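In Defense of the Box With No Lid

I have been told I feel too strongly about small boxes, and I've decided to lean into it. So let me say the thing plainly: if you have a table where you do stuff (sorting, fixing, opening mail, whatever), the best thing you can put on it is a little box with no lid. I mean a small one, plain, with thin walls and an open top. You can spend a lot more money on this problem and end up worse off, and I know that from experience!

I used to own the Cordeiro system. If you've never been in one of their stores, it's modular storage, everything clicks into everything else, and every single piece has a lid that snaps. I loved that snap. I bought nine pieces. I labeled them. And within a month I had a beautiful tower of labeled boxes and a pile of loose junk right beside it, on the wood, where I'd been setting things down "for a second." Opening a lid takes two hands or one hand and some swearing, and if you've already got a screw in your fingers you are not going to do it. You are going to put the screw on the table, and then the next one next to it, and then you're going to lean your elbow there.

And a screw on a table is basically a lost screw. Wood grain is lovely, I'd never trade it for anything, but it is very good at hiding small things. I have a light wooden top and you'd think a dark little screw would jump right out at you, and on a good morning it does. By evening, with one lamp on, forget it.
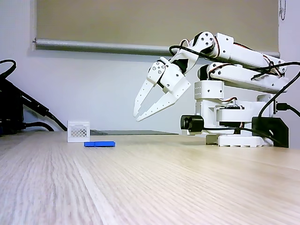
Apostolos Margaritis wrote in after my last rant to say I had it backward, that an open box is just a junk drawer you can see into, and that a lid at least forces you to decide what belongs inside before you close it. He keeps his in the Gikine cases with the foam cutouts and says he hasn't lost a part since 2000, and he'd like me to know that dust exists.

Okay. The dust point is fair, I'll give him dust. If you're putting something away for the winter, put a lid on it, of course you should. But he's talking about storage and I'm talking about the middle of a job, and I think a lot of bad advice about tidying comes from mixing those two up. Storage is where a thing lives when you're done. The little box is where it goes for the next twenty minutes while your other hand is busy. You want to reach over, let go, and get on with it. You shouldn't have to look very hard.

As for the junk drawer thing, I think that's a size problem. A drawer gets bad by being big. My rule is that a working box should be small enough to embarrass you. If it fills up, you notice, and you deal with it before lunch. The giant Weteck tray my brother-in-law gave me could have held 200 of anything and I'd never have known, and for a while there I'm pretty sure it did.
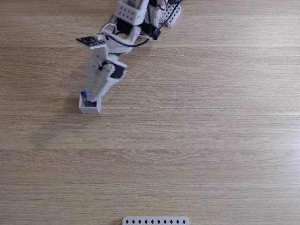
The other thing I care about, probably more than is healthy, is where the box sits. People shove it to the back against the wall like a pencil cup. No! Pull it in toward you, somewhere your hand goes without being told. I had mine in the far corner for years and missed it constantly, and I blamed myself for being clumsy when all I needed to do was slide the thing over. Straight down is so much easier than up, over, and back. Try it with a handful of paper clips if you don't believe me.

Also, give it some bare wood on the sides. I know that feels like a waste when your table is small (mine is, I've measured it hoping for better news), but a box jammed between a mug and a stack of bills is going to get knocked over by the mug or buried by the bills.

How many, then? I'd say one, and I'd go up to 3 if you sort things for a living. Past that you're building the Cordeiro tower again, only shorter. And please don't buy a set. The one I use most came with a pair of Himorach drawer knobs inside it, and I kept it purely out of laziness. The knobs are still waiting to go on the dresser. I moved them out of the box back in January so I could use it, and they've been rolling around loose on the windowsill ever since — which Apostolos will probably want to write to me about.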